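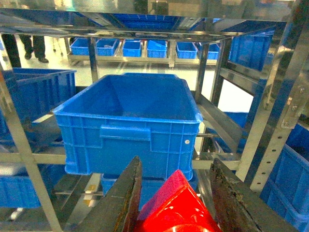 *Blue crate on steel racking.*

# Meltside Seed Library: catalogue and loan records

This folder holds the public copy of the Meltside seed library catalogue, along with the loan and return records for the last two growing years. It is kept by Parveen Tarar. Shamim Bajwa typed up the older paper cards and wrote most of the growing notes.

Last full update: October 2023.

## What's in here

| File | Contents |
|---|---|
| `varieties.csv` | One row per variety held, 438 in all |
| `loans.csv` | One row per packet lent out |
| `returns.csv` | One row per batch of seed sent back |
| `germination.csv` | Results of the kitchen-paper tests |
| `notes/` | Growing notes as plain text, one file per variety |

All the CSV files are UTF-8 with commas between fields. Dates are day first.

## Columns in `varieties.csv`

- `id`: a letter code and a number, e.g. `BN-031` for a bean. Codes are never reused, even when a variety is dropped.
- `common_name`: the name the donor gave us. Spelling has been left alone.
- `species`: Latin name where we are sure of it, otherwise blank.
- `type`: bean, pea, squash, leaf, root, tomato, herb, flower or grain.
- `year_saved`: the year the seed was harvested. This is not the year it reached us.
- `isolation`: `none`, `distance`, `bagged` or `unknown`.
- `status`: `lend`, `low` or `hold`.

A variety marked `hold` is not lent out. Usually we have too few seeds left and need to grow it on ourselves first. There are 31 of these at present.

## Loans and returns

Members take up to six packets a year. In exchange we ask for some seed back from at least one of them, cleaned and dry, with the variety code on the envelope. Squash and courgette are only accepted back if the flowers were hand pollinated and taped shut.

`loans.csv` has no names or addresses in it. The `grower` column is a number from 1 to 124, and the list that matches numbers to people is not published. Please don't try to work it out from the plot notes.

## Germination tests

Ten seeds per test on damp kitchen paper, in a lidded tub, counted on day 7 and day 14. Parsley, parsnip and celery are counted again on day 28. Batches below five out of ten are marked `low`, whatever quantity is left.

The July tests were done during a hot spell and the lettuce results from then are poor. They have been left in, with `heat` in the `remarks` column. Most were repeated in September, so use the later row where there are two.

## Known problems

- "Kazmi" appears twice, as a pea (`PE-014`) and as a climbing bean (`BN-052`). They came from the same donor and are different plants.
- "Niren" and "Niren Early" may be the same tomato. We are growing them side by side next year.
- Some of the older cards gave packet weight in ounces. These have been converted to grams and rounded.
- `isolation` is `unknown` for nearly everything saved before the library started.

## Use

You can copy and reuse the files for any purpose, with a mention of the Meltside Seed Library. Corrections are welcome. Send the variety code, the column and what it should say to Parveen, or leave a note in the tin by the seed cupboard.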